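Our little club at Purkent has been at the bed-making project since January, and I keep meaning to write about it and then getting distracted by the next session (and the snacks, I'll admit). The idea sounded so simple when we voted for it! Our goal is 300 good runs with the hand gripper before the Hurnis showcase, and I have learned more about blankets than I ever expected to know. Puffy ones are the hardest. You can get the fingers on either side of a fold and still have to think about how much of it to take. 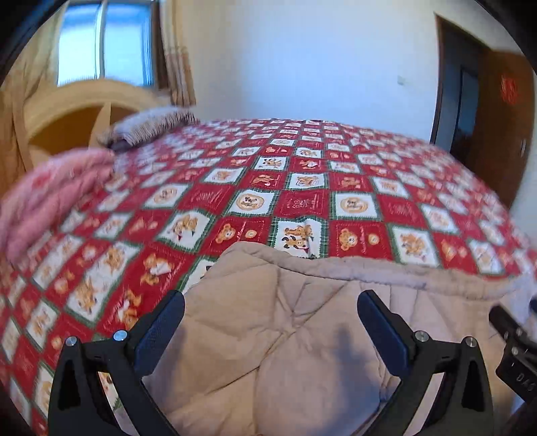 Mansour wrote in to ask why we don't start with towels, seeing as they're flat and small and much easier on beginners. It's a fair point, and we did talk it over. The kids wanted something big, though, something you'd really do at home in the morning, and I'm a softie about these things. Towels are next on the list, along with pillowcases, if I can talk everybody into it.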